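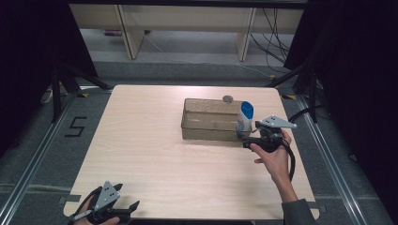 Friday, workshop notebook, packing trials. Entry by Aníbal Salazar.

The purpose of this week's work was to settle the packing procedure for mixed household goods before the Akande order is taken up. The procedure in use until now was written for goods of one size, and it gives no guidance on where a tall item should stand in a shallow carton. All trials were carried out at station 5, on the light wood-grain table, with an open carton and no lid. The white bottle with the blue cap was kept upright at the right end of the box, and it served as the tall item throughout. Small flat goods were kept to the far side of the carton so that the near side stayed clear for the hands.

Carton position. Surachet Klinhom had asked that the carton be set in the middle of the table. I tried this first and do not recommend it. With the carton in the middle there is no good place to set down the next item, and the person packing ends up reaching across the open box. Moving the carton toward the far right leaves the near left of the table free as a laying-out area. Heriberto Restrepo repeated the work with the carton in both positions and came to the same view, although he would prefer it turned a quarter so that the short side faces the packer. We did not agree on this. I have left the long side facing the packer for now and noted his preference in the margin of the procedure.

Order of packing. The draft from Gruseck calls for heavy goods first, then tall goods, then small goods. In practice the tall item has to be placed early, whatever its weight. If it goes in last, the space at the end of the carton has already been taken by something that could have gone elsewhere. The revised order is as follows.

Tall goods at the right end, upright, cap up.
Heavy goods next, along the long wall.
Soft goods to fill the gap beside the tall item.
Small flat goods last, on top, in a paper sleeve.

The paper sleeve is a new requirement. In 2 of the 13 trials a small flat item slid under the bottom flap and was missed when the carton was emptied. Orlando Sotelo suggested taping the bottom flaps on the inside as well as the outside. This does close the gap, but the tape catches on soft goods, and a cloth was pulled out of shape when it was lifted. The sleeve is slower and gives a better result.

Filling. Crumpled paper was compared with the molded inserts supplied by Brerkadano. The inserts hold a bottle very well if it is the bottle they were made for. For anything narrower they are of no use, and they take up the room needed for the soft goods. Paper is to remain the standard filling. One sheet folded twice and pushed down between the tall item and its neighbor was enough in every trial where it was used properly. Where it was laid loosely on top, the tall item leaned as soon as the carton was lifted.

Unpacking. The procedure should state that the carton is unpacked in the reverse order, and that the tall item is steadied before anything beside it is removed. This had been assumed and never written down. Jannik Engelhardt, who had not seen the draft, took the soft goods out first and the bottle went over inside the carton. No damage was done, but with a looser cap the result would have been different. I have added a line to the sheet.

Caps. All bottles are to be checked for a tight cap before they go into a carton. The check is by hand, a firm turn to the right, and it is done at the laying-out area, never over the open box.

Stock. There are 400 flat cartons of the shallow type in the store, received from Hesari in December. They have been kept lying down, and those at the bottom of the pile have soft corners. They remain fit for trials but should not go out to a customer. The pile is to be turned on edge and the lowest cartons marked with a pencil cross on the bottom flap.

Open points.

Quarter turn of the carton: Restrepo to repeat with a left-handed packer and record the result here.
Sleeve size: the present one is too long for the shallow carton and has to be folded over. Klinhom to ask for a shorter cut.
Lids: no trials have been made with a closed carton. A lid may press on the cap of the tall item, and 6 closed trials are planned for next week.
Gruseck draft: return with corrections once the closed trials are complete.

The table was cleared and wiped at 4:40 p.m. The revised sheet is in the front pocket of this notebook — please use that copy and discard the earlier one.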